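Save the shredded paper, and give it a bag of its own

I will defend shredded paper to anyone who will listen! People who mail pottery, soap or jam from a back room love to talk about boxes and labels, and then they treat the filling as trash that happens to be useful. I think the filling is the best part of the whole business. It's soft, it weighs next to nothing, it can be used again and again, and a mug nestled in it looks like a present even when you bought it for yourself.

What I can't defend is the way most of us store it. I kept mine in the carton it came in for years, a 24-pound brick from Vilela that I tore at like a raccoon, and every September, when the orders pick up, I'd find strips in my shoes, in the tape gun, once in a sandwich. My big change was a sack, and then a basket to hold the sack. Plastic with open sides is perfect, light enough to drag over to wherever you're packing.
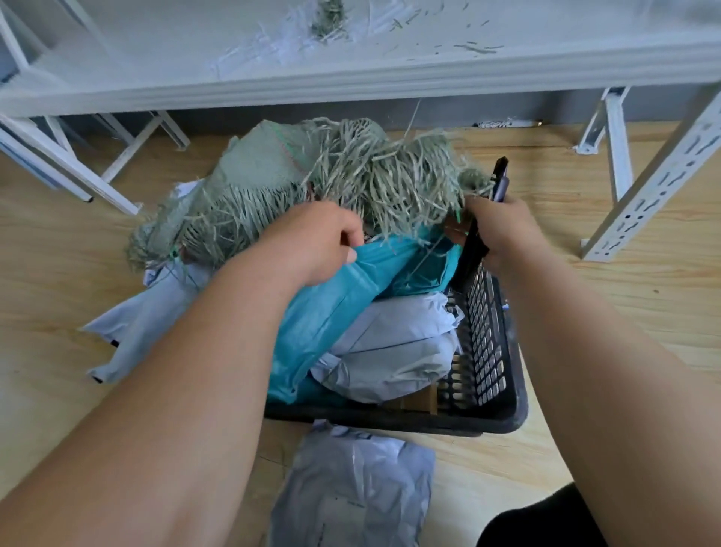

Ah-rin Song wrote to me that she gave up on baskets, as the strips poke out through the holes and she ends up sweeping anyway. She uses a lidded bin from Pasdale and swears by it. Fine, but a lid is one more thing to take off with your elbow while you're holding a teapot, and I pack 41 orders on a good morning. I want to reach in and grab!

So yes, there's sweeping. I've come to like it. Strands get onto shelves, and a white shelf hides none of them, which I count in its favor (my old brown ones were disgusting and I had no idea). Start with the top board and work down, or you'll do the lower one twice. A dry brush beats a damp cloth by a mile. The clumps come off easily, and it's the fine threads that want a second pass.

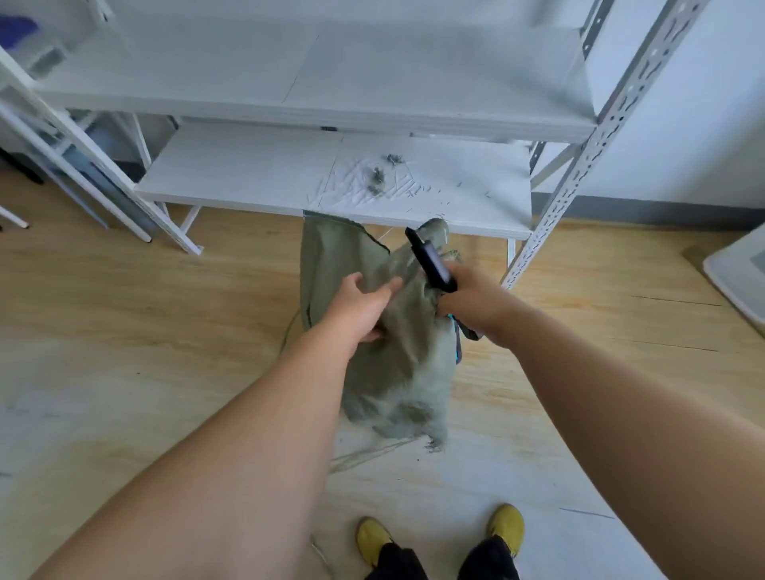

Matilde Gouveia thinks all this is an argument for a vacuum, and that I'm being romantic about brushes. Maybe so! But a vacuum eats the good strips along with the dust, and those could have gone back in the sack. I saved enough last season to fill 6 extra boxes, and I was prouder of that than of the sales.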